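Search this site Enter keywords Go

Review: Oletti park stroller wagon, two days at Lonora

We bought the Oletti folding wagon before our October trip to Lonora, mainly for our two kids, who are too big for a stroller and too small to walk a theme park from opening to close. I pushed it for 2 days and my brother-in-law Colm Ó Conaill took over for parts of both afternoons. We paid full price for it.

The first thing to check with any wagon is whether the park will let you in with it. Lonora measures at the gate and the limit is 36 inches long. The Oletti comes in just under that with the handle locked upright. With the handle tilted back it is over, and the attendant asked us to lock it before she put the tape on it. Pull wagons are turned away, so the front handle has to come off. It unclips with a button on each side and fits in the rear basket.
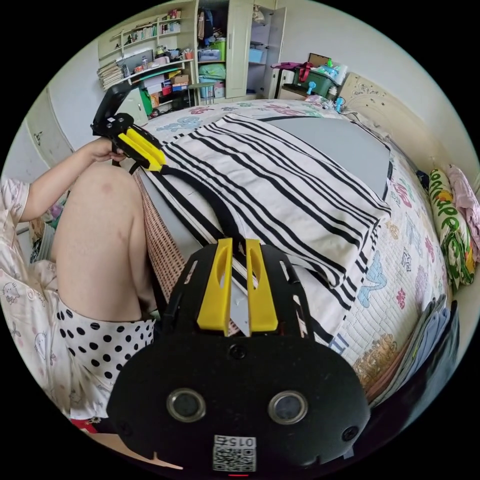

Ride & Park Gear Desk, Family Days Out section

Pushing it is easy on flat pavement. The main street at Lonora has old tram rails set in the road, and the small front wheels drop into the grooves if you cross at a shallow angle. Cross them straight on and it is fine. The hill up to the Revudance coaster is the hardest stretch in the park. With both kids inside I had to stop once on the way up. Coming down, the foot brake held, but there is no hand brake and I would have liked one.

The kids sit facing each other. Leg room was good for a four-year-old and tight for a six-year-old. The canopy covers both seats in the middle of the day but is not much use after 4 p.m., when the sun is low. It has no side panels. Those are sold separately and I did not buy them.

Folding takes roughly 6 seconds once you know how, and much longer before that. You pull the strap in the floor and the sides come up toward you. We had to fold it for the park train and again for the shuttle back to the hotel. It stands up by itself when folded. It is heavy, though, and Colm and I lifted it onto the shuttle together.

Parking was the part I had not planned for. The big rides all have a stroller area, and staff move things around to make room. After the Đorđević water ride we spent a while looking for ours, which had been moved to the far end behind a row of doubles. Tie something bright to the handle. Take your bags with you too. The zip pocket on the back does not lock.

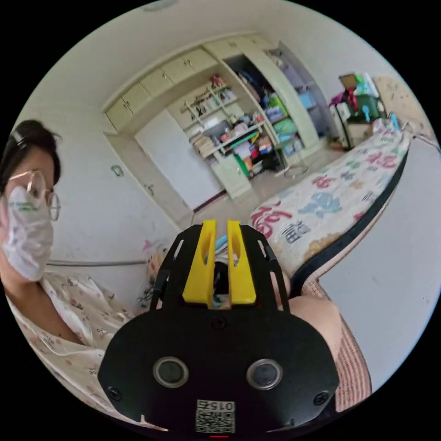 Can you bring the wagon into the line for a ride?
Not at Lonora. It has to stay in the stroller area outside the entrance, and that includes the indoor shows. If one of you is waiting out the ride with a smaller child, that person can keep the wagon with them at the exit.

The cup holders are shallow and a tall bottle will tip out on a bump. The snack tray is better. It snaps off and washes in a hotel sink. The seat fabric wiped clean after ice cream but held on to sunscreen, and I still have two pale marks on the left side.

Compared with renting, it comes out ahead if you go more than once a year. The park's own rental doubles are hard plastic and only go up to the gate, so you are carrying children across the parking lot at the end of the night. The Oletti goes all the way to the car. For a single visit I would rent.

Good: gate legal, quick fold, decent canopy at noon
Not so good: weight, cup holders, small front wheels
Would I buy it again: yes, with the side panels

Reviewed by Senan Hanrahan

Related
Revudance front row or back row?
Where to eat at Lonora before noon
Rain ponchos compared
Packing a locker bag for the Đorđević water ride
Single rider lines with older kids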